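Foro Casa y Reformas > Baños y fontanería

Tema: Agua dura, manchas de cal y si vale la pena un descalcificador

marea_baja
Buenas tardes a todos. Escribo desde un piso alquilado, en el tercer año de contrato, y pido disculpas por adelantado si alguna expresión me sale rara, el español es mi segunda lengua. En el país donde crecí el agua era blanda y jamás tuve que pensar en la cal. Aquí el hervidor se pone blanco en cuatro días, la mampara de la ducha parece de cristal esmerilado y las toallas salen ásperas de la lavadora.

Me han ofrecido un descalcificador de la marca Weldu. También he visto un aparato magnético, el Siline, que se coloca sobre la tubería sin hacer obra y que cuesta 219 euros. Mi pregunta es la siguiente: ¿alguno de ustedes ha usado uno de los dos? ¿Se nota de verdad la diferencia, o es mejor resignarse y limpiar más a menudo?

tuberia_vieja
Hola. Descalcificador de resina, sí. Magnético, no. Compré el Siline hace dos inviernos y el hervidor siguió igual de blanco. Lo devolví y me costó tres correos que me aceptaran la devolución. Con ese dinero se compra vinagre para toda la vida.

olivo_y_sal
No estoy de acuerdo con el compañero. Yo tengo el Siline en la entrada de agua y la cal se sigue formando, eso es cierto, pero se quita pasando un paño. Antes tenía que rascar. Si alguien espera que la cal desaparezca, se va a decepcionar. El fabricante tampoco promete eso, si se lee bien el folleto.

tuberia_vieja
El folleto que yo recibí decía "adiós a la cal". Se puede interpretar de muchas maneras, supongo.

marea_baja
Gracias a los dos por responder tan rápido. Me he olvidado de un detalle importante: la llave de paso está dentro de un armario muy estrecho y no sé si cabe un equipo de resina. Además tendría que pedir permiso a la propiedad, y la propiedad contesta cuando quiere.

Mientras decido, he empezado a cambiar la rutina del baño. Seco la mampara con una rasqueta después de cada ducha y paso un paño por el lavabo antes de acostarme. Es un poco aburrido, lo reconozco, pero me parece que es la única parte del asunto que depende de mí. 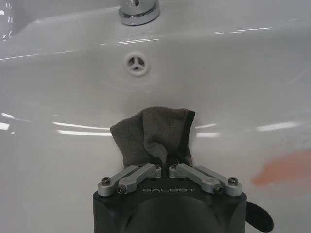
El lavabo, con el rebosadero justo debajo del grifo.

Tengo también una duda sobre los productos. En el supermercado venden un antical en gel, Zudach, que huele muy fuerte, y en la droguería me recomendaron ácido cítrico en polvo, que es mucho más barato. ¿Se puede usar el cítrico en todas las superficies? La encimera de la cocina es de mármol y no quisiera tener que pagarla al final del contrato.

gota_a_gota
¡En el mármol NO! Ni cítrico, ni vinagre, ni Zudach, ni limón, ni nada ácido. Yo dejé medio limón sobre una repisa una tarde entera y la marca sigue allí (y seguirá cuando yo me jubile). Para el mármol, jabón neutro y secar.

En el lavabo de cerámica esmaltada no hay problema con el cítrico. Yo disuelvo dos cucharadas en medio litro de agua templada, lo aplico con una esponja, espero unos minutos y aclaro mucho. En la grifería cromada hay que esperar menos tiempo. Y nunca, por favor, nunca mezclar con lejía.

olivo_y_sal
Añado una cosa: mira el rebosadero. Todo el mundo limpia el desagüe y se olvida de ese agujero, y muchos malos olores vienen de ahí. Un cepillo de los de limpiar biberones entra bastante bien si se quita el embellecedor. Con los de plástico hay que tener cuidado, se parten con facilidad si son viejos.

tuberia_vieja
En eso sí coincidimos. Si no quieres arriesgarte a romperlo, echa agua caliente con un poco de jabón por los huecos usando una jarra pequeña. Que no sea hirviendo.

marea_baja
Tomo nota de todo, en especial de lo del mármol. Tenía ya el bote de cítrico en la mano.

Sobre el descalcificador, ¿el agua que sale se puede beber? He leído que contiene más sodio, y en mi casa hay una persona que debe cuidar la tensión.

norte_sin_cal
Buenas, llego al hilo buscando información sobre Weldu. Nosotros tenemos un Drumon de resina desde que hicimos la cocina. El agua se puede beber, pero es verdad que sube un poco el sodio, y en tu caso yo preguntaría al médico. Lo que hicimos fue dejar un grifo de la cocina sin tratar, directo de la red. El instalador lo hizo sin protestar mucho.

El mantenimiento es echar sal cuando la pide. Las toallas, otra vida. La mampara, mejor, aunque no perfecta.

tuberia_vieja
Todo bien, pero está de alquiler. Poner un equipo así en una casa que no es tuya es regalar dinero a otro.

norte_sin_cal
Depende. Si piensa quedarse, puede proponer pagar a medias. Y el equipo se desmonta y se lleva, no va soldado a la pared.

tuberia_vieja
Se desmonta, se paga otra vez la instalación y se reza para que quepa en el armario siguiente.

marea_baja
No discutan por mi culpa, por favor. He medido el armario esta mañana y no cabe el Weldu, la puerta no cerraría. De momento me quedo con la rasqueta, el cítrico (lejos de la cocina) y un filtro de jarra para el té. He escrito igualmente a la propiedad. Si me contestan, lo contaré en este mismo hilo.

Comentarios de lectores

lupa22: Muy útil lo del embellecedor. El mío salió entero y lo que había detrás prefiero no contarlo.

ana_del_patio: ¿Alguien sabe si el cítrico estropea las juntas de silicona? Las mías están nuevas.

calderilla: Yo también tuve el Siline. Lo vendí de segunda mano y el comprador está contento, así que no entiendo nada.

Contacto | Aviso legal | © Foro Casa y Reformas, octubre de 2021 | Volver arriba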